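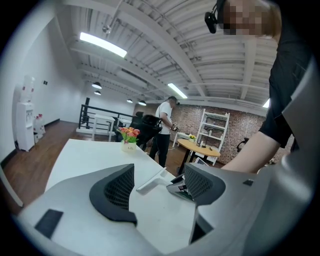 Why did batch 3 of the soap come out crumbly on one side? Lye water went in too cool and the oils were already going cloudy, so the edge near the window set before it was mixed through.

August, 4:10 pm. Notes before I forget.

Recipe same as last time. 600 g olive, 258 g coconut, rest of the oils as per the sheet taped inside the cupboard door. Lye weighed twice. Stirred by hand for too long because the stick blender kept cutting out, then gave up and used the Edwards one from the kitchen shelf. Trace came fast after that, maybe too fast. Poured thick.

Bars 1 to 4 crumble when cut. Rest are fine, a bit of ash on top, scrapes off.

Fredy Rivadeneyra thinks it's the fragrance (the Nidska fig one) and not the temperature. Could be. It did seize a little in the test cup last month and I wrote that off. Should of kept the cup.

To try for batch 4:
- warm the oils again if they cloud, don't just keep stirring
- half the fig, or leave it out and do plain
- move the mold off the window side, towel over it
- cut at 24 hours, not the next evening when I get round to it

Crumbly ones: grated, in the tub marked REBATCH. Don't throw out. Fredy wants to melt them down with a splash of milk, fine by me, but label it.

Supplies. Coconut nearly gone, reorder from Prundetti, the big tub. Dellona has cheaper olive but last lot smelled off so no. Need more parchment. The small scale is reading high again, put the 100 g weight on it before every batch and write down what it says. I didnt today.

Curing rack: batch 1 ready to wrap, batch 2 needs turning. Fredy, can you turn them if you're in before me, I did the top shelf only.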